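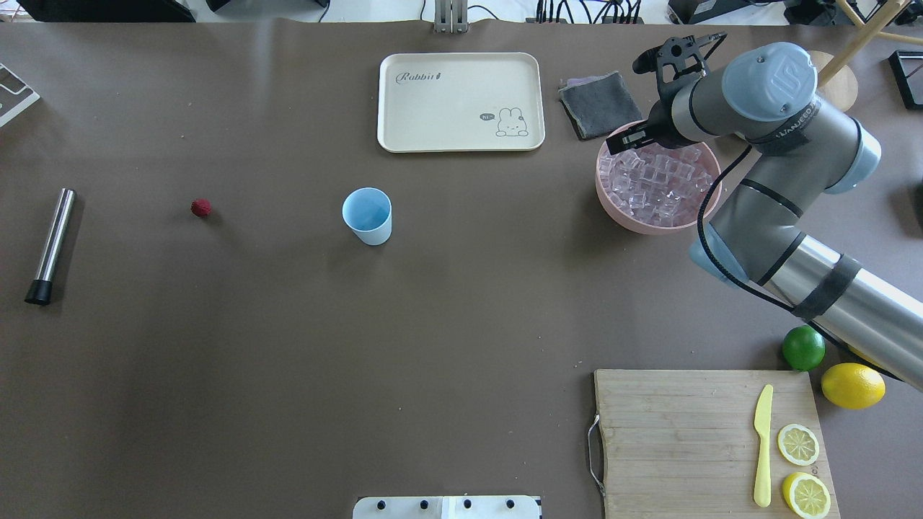 Balloon Garland Kit, The Mostyn (Sage, Cream and Gold)

Okay, so this is the one everybody asks me about. I put the first Mostyn together for my cousin's anniversary dinner a few years back, and by the time the cake was cut I had four people wanting to know where I'd bought it. I hadn't bought it, I'd made it up out of odds and ends from my hall closet! It took me another year to get the colors to a place where I was happy, and now it's a proper kit with a proper box and I'm very proud of it.

The Mostyn is a full balloon garland for birthdays, anniversaries, retirement parties, graduation open houses, engagement dinners and pretty much anything else where people stand around holding a plate. It makes a garland nearly 30 feet long if you string it out loose, or a good deal shorter and fatter if you like the chunky look (I do).

What comes in the box

Matte sage balloons, large, medium and small
Cream balloons, large and small
Chrome gold balloons, small only
Clear balloons with gold flakes inside
Garland tape, two rolls
Glue dots, 500
Clear fishing line
Stick-on wall hooks, 5
Ribbon in cream satin
Hand pump
My instruction sheet, with drawings

There are spares in every size. You will pop a few. I still pop a few, and I've been doing this since my kids were in grade school.

Item number 3195. Ships flat.

About the colors

The sage is a grayish green, quite soft, and it goes darker the less air you put in. If you want the whole garland to match, keep your sizes even. If you want it to look like it has some shade and depth to it, under-fill the small ones and tuck them toward the back. The cream is a warm cream. I had a customer hold it up to a bright white tablecloth and write to me that it looked yellow, and she was right, next to bright white it does. Put it with ivory or natural linen or bare wood and it's lovely.

The chrome gold is the diva of the box. It shows every fingerprint. I wear cheap cotton gloves for those, or I just wipe them down with a dry cloth once they're up.

Putting it together

Give yourself a whole evening if it's your first garland. I can do one in about an hour and a half now, but my first took me until two in the morning and I had blisters. The hand pump in the box is fine for one kit. If you're doing two or three, please borrow an electric one from somebody, your wrists will thank you.

Blow up all the large ones first and tie them in pairs. Then pairs of mediums. Twist a pair of larges and a pair of mediums together at the knots so you get a little cluster of four, and push the knots through the holes in the garland tape. Keep going, snug each cluster up against the last one, and turn it a bit each time so they don't all face the same way. Once the tape is full it will look lumpy and kind of sad. Keep going! The small ones fix everything. Stick them in the gaps with glue dots, two or three together, and the gold ones go on at the very end.

Hang it before you add the smalls if it's going up high. I learned that one on a stepladder with a finished garland wrapped around my neck like a boa.

The hooks are made for painted walls and tile. They don't like wallpaper and they really don't like brick. For brick or a porch rail I skip the hooks and tie the fishing line to whatever's sturdy. Let the hooks sit on the wall overnight before you hang anything on them.

Will it last?

Indoors, you can put it up the night before with no worries. Mine usually look good for most of a week, and then the clear ones start to go cloudy. Outdoors is another story. Heat swells balloons, so under-fill them and keep the garland in the shade, and put it up the same morning. Direct sun will turn the sage sort of chalky by the afternoon. Some people like that look, and it does photograph nicely, but I'd want you to know before your party and not during it.

Please keep the balloons and the popped bits away from little ones and pets, and don't let any of them loose outside. The balloons in this kit are latex, so if you have an allergy in the family, take a look at The Haris instead. It's all paper fans and tissue rosettes in the same sage and cream, and it packs away for next time.

Things that go nicely with it

The Haris paper fan set, as above. I like three of the big fans behind the cake with the Mostyn running over the top.

Sisus table runner in cream gauze. It's a crinkly fabric, so don't bother ironing it.

Gold number toppers, sold one at a time, for the big birthdays.

What people have said

"I did this on my own for my parents' fortieth and my mom cried before she even got her coat off. The instruction sheet is hilarious. I ran out of glue dots, but I think I went overboard." Funmilayo Lawal

(Funmilayo, if you used up all 500 I want to see that garland!)

"Color was a little greener than on my screen, still very pretty. Pump squeaks."

The pump does squeak. I switched to a sturdier one in March, and it squeaks too, but it doesn't come apart at the handle like the old one sometimes did. If you have one of the old ones and it's given up on you, drop me a line and I'll send a new one, no charge.

Shipping and returns

Everything goes out from my workroom in Plostudthorpe, usually within two working days. Order early if you can, because May and June are wild with graduations and I'm only one person plus my sister-in-law when she's free. Unopened kits can come back within 30 days. Once the balloon bags are open I can't resell them, but if something's missing or the wrong color got in there, tell me and I'll make it right.

I can swap the sage for dusty blue or terracotta if you leave a note when you check out. Swaps add a day or so. Blush is out of stock until my supplier gets their act together.

Page updated June 5, 2023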